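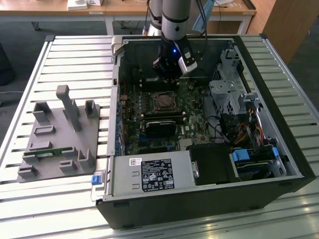 *side panel off, cooler not on yet*

## Old office tower, what to check before I put the cooler back / add memory?

Got an old black office tower on its side on the bench, panel off. Want to use it as a file box at home. Cooler is off, socket frame is bare, memory slots are the black ones up by the top of the board. Paste on the old cooler was like chalk so I cleaned it off last night.

Two things. Do I put memory in before or after the cooler? And theres a bunch of red, yellow and black power wires by the gray drive cage, can I tuck those anywhere or do they need to stay clear of something? Bought 2 used sticks from Stestari for it. Trying to get this done before dinner, thx

*posted by flatbedfern, 4:40 pm*

---

**oldsolder**

Memory first. More room for your fingers with the cooler off, and on some of these the cooler hangs right over the nearest slot.

- unplugged from the wall, hold the power button a few secs
- touch bare metal on the case
- open the slot clips, line up the notch, push straight down till it clicks
- small dot of fresh paste, center of the cpu
- cooler screws in a cross pattern, few turns each, dont crank one all the way down first

Plug the cooler fan back into the cpu fan header. Lots of office boards stop at a fan error if you forget.

Wires: anywhere that isn't touching a fan or the heatsink. Don't yank the bundle tight, those plugs get brittle. I use a velcro strip to the drive cage.

---

**nartey_fan_348**

just get a new one lol. I payed 105 for a refurb Nartey and it came with the drives in it

---

**quietbasement**

What oldsolder said. Also check the sticks are the right type before you push on anything, if the notch doesnt line up its the wrong generation, stop there. Stestari takes returns, did it once, took forever but they did.

Blue plastic latches are for the drives, squeeze and slide on mine. Yours may differ a little. Put drives in last, less weight while your flipping the case around.

First boot with new memory can sit on a black screen a minute or more. Give it time before you pull everything apart again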